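24 Nov 2024, bench notes

Sunday, so the workshop's quiet and I've got Florkow (the little three-servo arm, all printed grey bits) to myself. Ghazal Nouri bet me a curry in August that it'd be tidying the kids' bricks off the floor by Christmas, and I'm starting to sweat! One green brick on white paper is the whole job for now. If it can't manage that, it's got no business near a carpet.
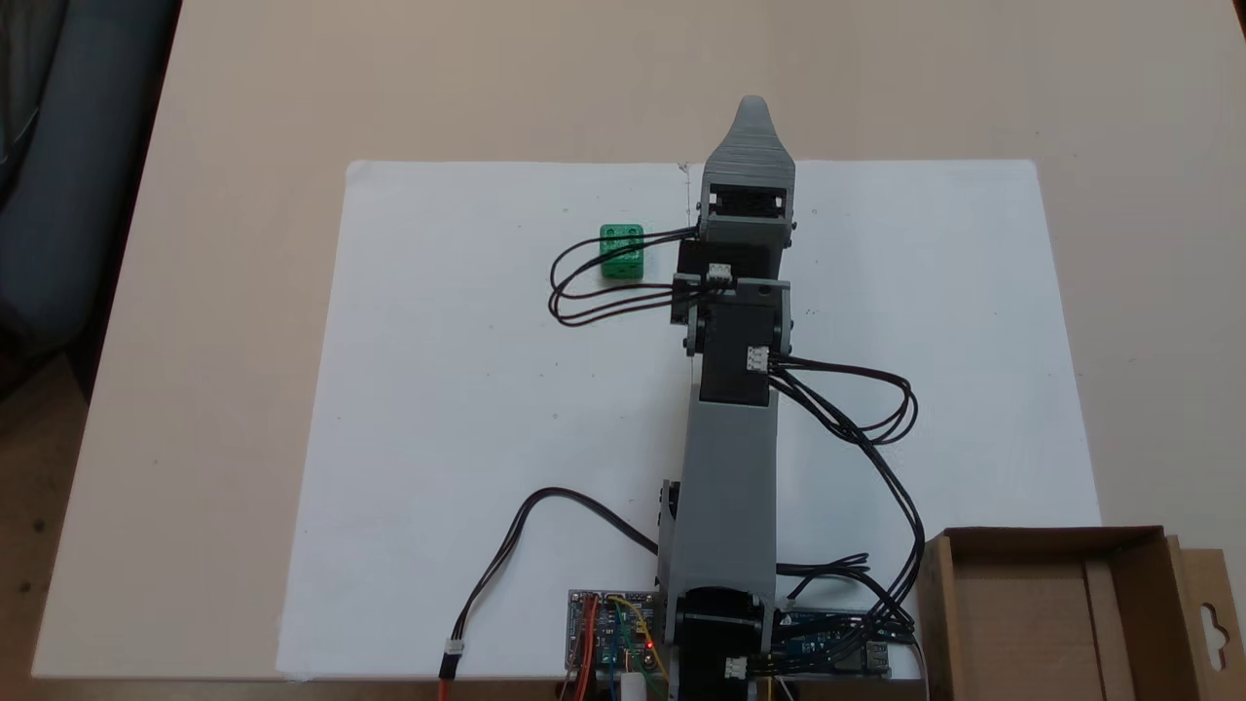

## Tidying, attempt whatever

Elbow servo happy between 600 and 834, grumbles past 844, so I've put the stop in at 834 and left it. The wires are my real worry – they loop out either side, and I can see one hooking a brick long before the gripper gets to it. Clips? Spiral wrap? Ghazal says spiral wrap, but then she says that for everything.

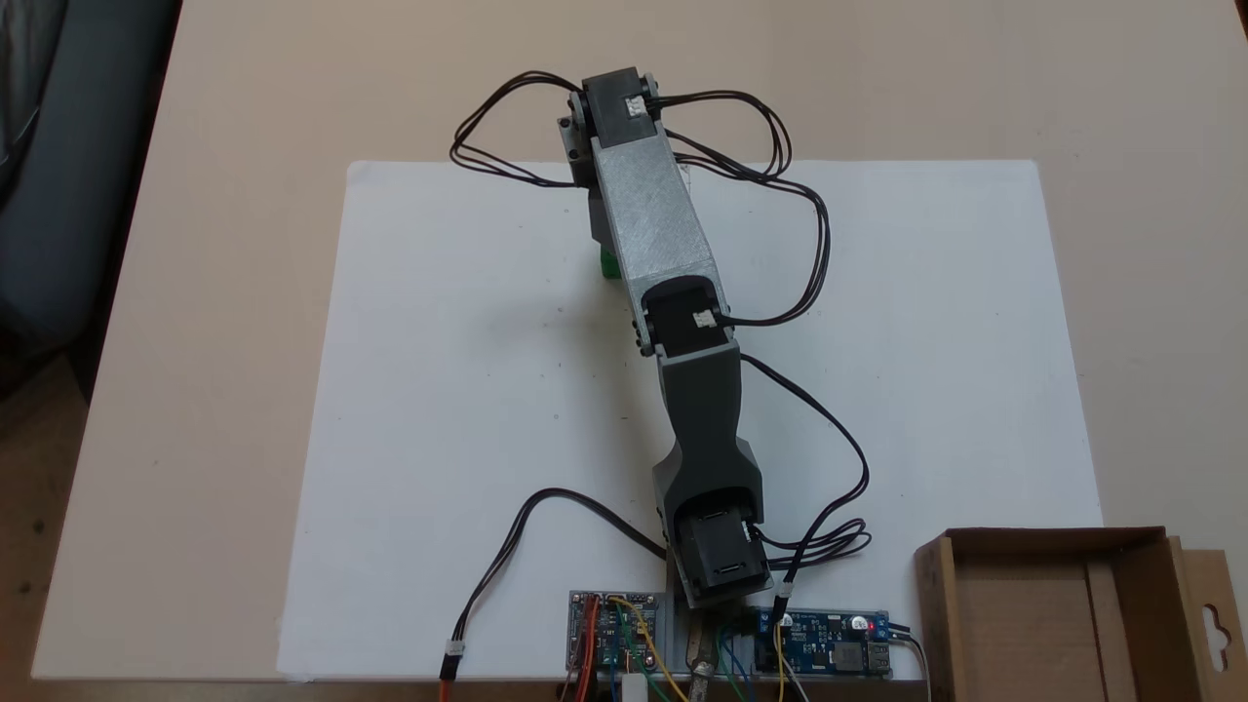

Anyway, the wrist. I want to slow it right down, about 400 ms a step, and see if the approach gets less jerky (Dollness code, not the Sharifi one, which I never got on with). Could a machine do my washing-up yet? Not this one. I'd settle for bricks.

To do: ask Ghazal for the spiral wrap, print a spare bracket, reread the Dridivine servo notes.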